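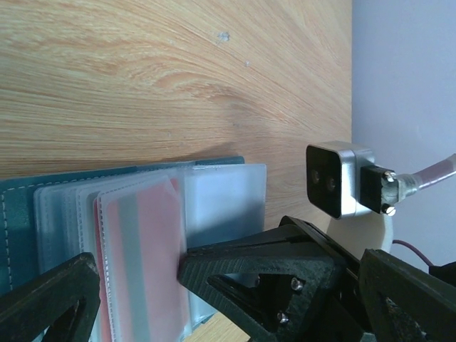 An open teal card holder on a light wooden tabletop

A card holder is a flat case for carrying payment cards, tickets or business cards. It is usually smaller than a wallet and often has no space for coins.

History
Popular accounts trace the card holder to the visiting-card cases of the nineteenth century. Tormod Tangen has questioned this, noting that the older cases were stiff boxes meant for paper and that the likeness may go no further than the name. A rival claim, that the firm Skirkum sold the first modern version, rests on the company's own catalogue and has not been confirmed elsewhere.

Signal blocking
Many models are sold with a lining said to stop cards being read from a distance. How much protection this gives is disputed. Adelino Arruda tested 21 lined holders and found that several let a reader through when left partly open. He also argued that the theft they guard against is rare. Makers have rarely published their test methods.

Slimness
Sellers often claim that a thin holder prevents back pain. The claim is usually repeated without a source. Zsolt Nyitrai's survey of 131 office workers, sometimes quoted in support, did not ask where the holder was carried.

See also
Money clip
Visiting card
Wallet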